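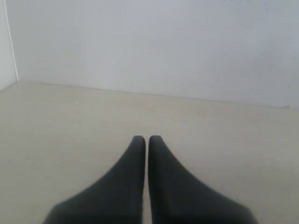
Fellows and visiting faculty appointed to Valley College for the coming academic year will be housed in the 16 furnished apartments of Namel House. The Office of Faculty Residence has revised its household guidance, last issued under the late Ott Hunt, and asks that each appointee read it before arrival. Partners and family members sharing an apartment should read it as well.

Holders of the Jivumora Fellowship receive a household allowance of $3,000 in addition to their stipend. Holders of the Priedītis Visiting Professorship receive $4,000. Purchases of cookware, bedding and small appliances may be charged to either allowance. Receipts go to Laine Ozoliņš in the residence office by the end of August.

## Kitchens

**Cutting boards.** Wash wooden boards by hand with hot water and a little dish soap, then stand them on edge to dry. They should not be soaked or placed in the dishwasher. A board that smells of onion may be rubbed with coarse salt and half a lemon, left for ten minutes and rinsed. Oil the boards with food-grade mineral oil once a month during the heating season. Cooking oil turns rancid and is not an acceptable substitute.

**Knives.** Each apartment is supplied with a chef's knife and a paring knife. Both are sharpened before a new appointee moves in. Fellows who cook often may leave them at the front desk for sharpening, wrapped in a dish towel and labeled with the apartment number.

**Kettles.** The water supplied to the campus is hard, and scale builds up quickly. Fill the kettle halfway with equal parts white vinegar and water, bring it to a boil, switch it off and let it stand for 20 minutes. Rinse it, then boil and discard one full kettle of plain water before making tea. Coffee makers should be treated according to the booklet kept in the drawer beneath the microwave.

**Scorched pans.** Cover the scorched area with water, add two tablespoons of baking soda and simmer for 15 minutes. Most residue will then lift with a wooden spoon. Steel wool may be used on the plain stainless pans only. Nonstick pans with scratched coatings should be returned to the office for replacement, and no charge is made for this.

**Drains.** Grease must not be poured into the sink. Let it harden in an empty can and put the can in the trash. If a drain runs slowly, remove the strainer and clear it by hand, then flush with hot tap water. Chemical drain openers are not permitted in Namel House, whose older pipes have been damaged by them in the past.
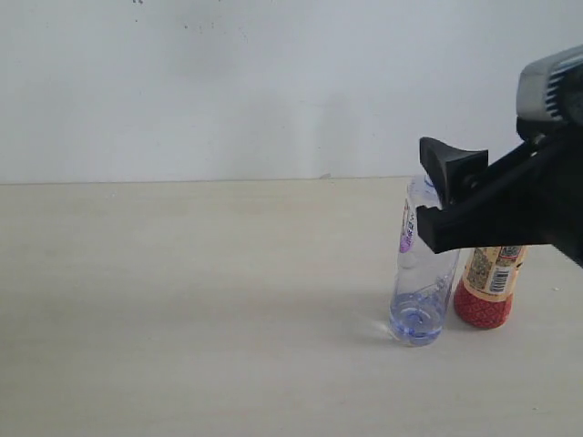

Pantry storage in the apartments is limited to one tall cupboard, and dry goods keep best in closed containers there. Flour, rice and oats brought home in paper bags should be moved to jars the same day. A fellow may prefer to reuse containers already in the home, and a clear plastic water bottle like the one standing on the pale wooden table will serve for dried lentils or rice, provided it has been washed and left open overnight to dry completely. The ridges in the plastic hold moisture, so let it drain upside down first. Mark the contents and the month on a strip of masking tape. Bottles of this kind are not suitable for hot liquids or for oil, and they should never be used for cleaning products.

**Refrigerators.** Keep the setting at the middle of the dial. Raw meat belongs on the lowest shelf, on a plate or tray. An open box of baking soda controls odors and should be changed every 2 months. Fellows who will be away for longer than three weeks are asked to empty the refrigerator, and the desk will collect unopened food for the campus pantry on request.

## Laundry and Linens

The washers on the lower level take regular liquid detergent. One measured capful is enough for a full load; using more leaves residue in the cloth and in the machine. Leave the lid open after the last load of the day.

Ink stains on shirt cuffs are a common complaint among our residents. Place the stained area over a folded paper towel, dab with rubbing alcohol on a cotton ball, and move to a clean part of the towel as the ink transfers. Launder as usual, and check that the mark is gone before using the dryer. Red wine should be blotted, covered with salt and rinsed in cold water. Chalk dust brushes out most easily when the cloth is dry.

Academic gowns belonging to the college are not to be machine washed. Hang them in the bathroom during a hot shower to release creases. Gowns that need further attention should be taken to Zane Priedītis in the robing room at least one week before a ceremony.

## Furniture and Floors

Desks and dining tables should be wiped with a damp cloth and dried at once. White rings left by cups can often be removed by laying a dry cotton cloth over the mark and passing a warm iron across it for a few seconds at a time, with the steam turned off. Please use coasters in the reading room, where the tables were a gift to the college and have been refinished only once.

Felt pads are fitted to all chair legs. Replacement pads are available at the desk in two sizes. Bookcases are anchored to the wall and must not be moved, and heavier volumes should be kept on the lower shelves.

## The Basement Workshop

Fellows may use the workshop between 9 a.m. and 8 p.m. after a short orientation with Ojārs Butkienė. Safety glasses are kept on the hook inside the door.

- Clamp small pieces before drilling. Do not hold them by hand.
- Before driving a screw near the end of a board, drill a pilot hole slightly narrower than the screw.
- Rub a stiff drawer runner with a plain candle. Spray lubricants attract dust and stain the wood.
- Wipe hand tools with a lightly oiled rag before returning them to the rack.
- Lay rags used with linseed oil or stain flat outdoors to dry. They can catch fire if left in a pile.
- Sweep the bench and the floor, and empty the dustpan.

Glue, sandpaper and common screws are supplied. Lumber is not, although offcuts in the bin by the stairs may be taken freely.

## Requests and Repairs

Routine repairs are reported on the form at the front desk and are normally completed within three working days. Leaks, loss of heat and electrical faults should be reported by telephone at any hour. Ott Butkienė is responsible for keys and for apartment inspections, which take place once each semester with two days' notice.

Appointees arriving with shipped belongings should give the office the expected delivery date and the number of cartons. The loading door is on the north side of the building and is opened on request.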